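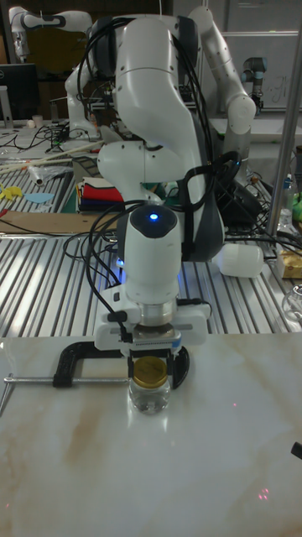 拧瓶盖这件事,他们练了一个学期

我去之前其实没抱太大期望。学生社团的机器人项目我跑过不少,多半是小车循线、机械臂搬积木,看完拍个照,回来写八百字交差。这次在Remcombe待了整整一个下午,出来的时候天都黑了,录音笔也没电了,后半段全靠手记,所以有几句引语是我事后发给对方核对过的,先交代一声。

社团叫Perdale,名字怎么来的,我问了三个人,得到三个版本,最后放弃了。现在有13个成员,本科生居多,也有两个刚读研的。他们这学期只做一个题目:让机械臂对付日常的玻璃瓶罐,找到它、夹住盖子、拧开、放下,再拧回去。题目是Ultton学生操作赛出的,规则写得很短,短到大家吵了两个星期该怎么理解。

“规则里说‘盖子应完全脱离瓶身’,那放回去算不算?放在桌上算不算?掉地上呢?”队长说起这个还有点激动。她读大三,不愿意在文章里出现名字,理由是“我妈会转发到家族群”。好吧,那就叫她队长。

队长原本学的是材料,大一跑来社团只是想借用一下台钳。“真的,就借台钳。他们说借可以,帮我们把这几根线理一下。我理了一晚上,第二天又来了。”我看了一眼后面桌子上缠成一团的黑线,她也看了一眼。“后来就没再理过了。”

我问她,拧个盖子到底难在哪儿?我自己在家拧辣酱瓶也费劲,但那是力气问题。

“力气反而不是最烦的,”她说,“最烦的是对中。夹爪的两根手指要从上面下去,正好夹在盖子两侧。偏一点点,你一转,整个瓶子就跟着走了,在桌上画圈。你看着它画圈,特别想伸手去扶,但是不能扶。”

负责抓取程序的是个说话很快的男生,坐在电脑前几乎没回过头。他补充说,透明的小玻璃瓶尤其讨厌,相机看过去经常跟没有一样,背后桌面是什么花纹它就是什么花纹。“所以我们一开始干脆不看瓶子,只看盖子。金色的金属盖子总看得见吧?结果金属反光。灯一开,盖子上一个大亮斑,程序以为盖子中心在那儿。”他做了个往旁边一抓的手势,抓了个空。

那怎么办呢?

“换灯,换角度,再不行就多拍几次取中间值。没什么高级的办法。”他想了想又说,“也有高级的办法,我们试了,没调通。”

我很喜欢这个回答!跑了这么多年采访,愿意说“没调通”的人不多。

他们的台面是白色大理石纹的,我第一反应是还挺讲究,像谁家的厨房。队长说就是照着厨房来的,比赛那边用的场地也是仿家用台面,他们想让练习环境尽量接近。桌边用C形夹夹着,这也是吃过亏的:八月份集训的时候有一回夹爪下得太低,顶着瓶盖往下压,人没事,臂也停住了,倒是台面整个挪了一截,之前标定好的位置全部作废。“那天我们重新标了七个小时,”队长说,“标完出去吃烧烤,有个人拿着烤串睡着了。”

瓶子里装一点点水,也是后来才加的。空瓶太轻,太容易被带着转;装满了又怕洒,洒了要擦,擦完台面反光又变了,写抓取的那位就要发脾气。(他在电脑前面说:“我没有发脾气。”屋里没人接话。)

说到钱。我每次问学生社团经费都有点不好意思,不过这次他们答得挺痛快。臂是系里实验室的,他们只能在没有课的时段用;夹爪手指是自己改的,前后换了好几版,材料和加工一共花了700块,从社团会费里出。另外有一家叫Carvalho的本地小公司送过他们一批瓶罐样品,大的小的高的矮的都有。“他们做包装的,听说我们在拧瓶盖,觉得很好笑,就寄了一箱来。”队长说,“我们也觉得很好笑,但是特别有用。”

手指那块我多问了几句,因为我看不懂。管机械的同学是个大二的女生,整个下午就数她最有耐心,拿着旧的一副给我讲。第一版手指是平的,夹方的东西很好,夹圆盖子只有两条线碰得到,一使劲就打滑。第二版她挖了个弧面,夹这种盖子好了,换个大一号的盖子又不行。后来她在里面垫了一层软的东西,磨损很快,隔几天就得换。

“我现在对瓶盖特别敏感,”她说,“去超市会站在果酱那个货架前面看很久。看螺纹,看边上有没有防滑的竖纹。店员问过我要不要帮忙。”

我问她学机械以前想过会干这个吗?她说没有,她以为会造火箭。

聊到一半,大家要做一轮测试,我就退到旁边看。机械臂从上往下伸,动作比我想的慢得多,慢得我有点着急,好几次想说“快到了快到了”。屋里一下子很安静,刚才还在聊烤串的人全都盯着那个小瓶子。这种安静我觉得挺动人的,跟看足球点球差不多。

他们给我看了测试记录,一张共享表格,密密麻麻。这一阶段统计下来,成功率是百分之62。我说听起来还不错啊?写抓取的男生终于转过身来了。

“你家开瓶器十次里有四次打不开,你会觉得不错吗?”

好,我收回。

不过队长在旁边说,学期刚开始的时候他们压根不敢算成功率,表格里那一栏写的是“今天有没有打开过”,填有或者没有。头两周全是没有。她说这话的时候在笑,说完又去催人把失败的那几次录像整理出来,按原因分类:没看见的、看见了抓歪的、抓正了打滑的、打开了又把盖子扔出去的。最后一类数量不多,但是大家最爱看,社团群里的表情包基本都出自这里。

我还问了一个比较俗的问题:做这个对找工作有没有帮助?

几个人互相看了看。那个大二女生说还没想过。队长说她面试的时候讲过一次,对方听完问她,所以最后打开了吗?她说打开过很多次,对方说那就好。“我到现在也不知道那算不算面试过了,反正后来没有消息。”

写抓取的男生说他想继续读下去,就做透明物体。“我跟玻璃有仇。”

临走前我问他们比赛之前还打算改什么。答案比我想的琐碎得多:换一批垫片;把桌上跟测试没关系的东西收一收;给新成员写一份说明,让他们知道急停在哪儿、哪个文件夹不能动。队长还想把“拧回去”这一步重新写一遍,现在的办法是把开盖的动作倒着放,经常螺纹没对上,盖子斜着就卡住了。她说人拧盖子之前会先反着转一小下,等那个“咔哒”落下去的感觉,她想让机械臂也这么干,程序写了一半。

我回家以后试了一下,还真是。我拿的是一瓶腐乳,反着转一点点,咔哒,再正着拧。拧了三十多年瓶盖,头一回注意到自己有这个动作。我发消息告诉队长,她隔了好久才回,说刚才在测试,新垫片到了,比旧的厚,又要重新标定。

(2021年10月27日)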